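Prurkstead Play Kitchen Hire – FAQ

Quick answers, will tidy this page up when I get a minute. Annelies Nijs

What comes in a set?
Cups, mug rack, play food, mat. Bigger sets have more food. List is on your booking slip.

Are the cups real mugs?
No, plastic. Light, no hot drinks please.

How do they go on the rack?
Upside down, one per peg. Start with the low pegs – it tips less that way. Any color order is fine, kids will change it anyway.

Can I swap the play food?
Yes, up to 5 pieces per booking. We have 500 in the cupboard so ask.

Washing?
Cups – warm water, dish soap, air dry. Rack – damp cloth only, it's wood, dont soak it. Mat gets wiped and rolled, never folded.

We lost a piece. Now what?
Email us with the set number. One or two small bits, no charge. A missing rack we do have to bill for.

Do you deliver?
Padham and Endoldale, yes. Anywhere else is pickup only. Ring the bell at 661, side door.

How long can we keep it?
Two weeks. Longer if noone is waiting.

Do you sell used sets?
Sometimes, mostly in September. Ask to go on the list.

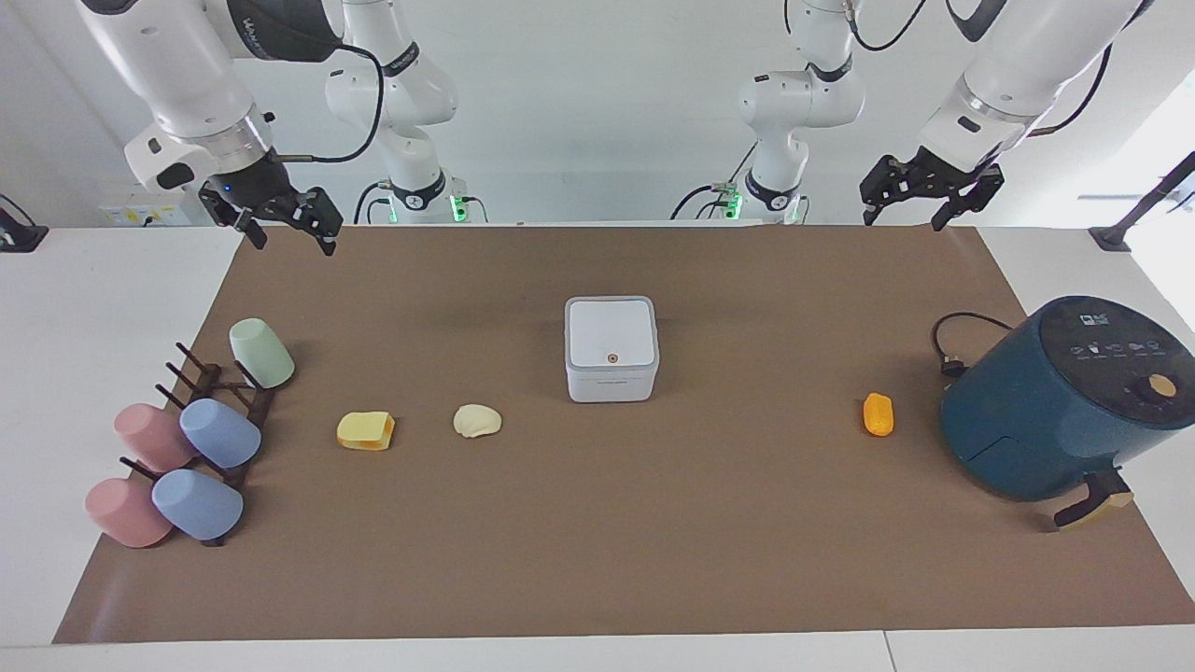 Mug rack with the five cups, plus some of the play food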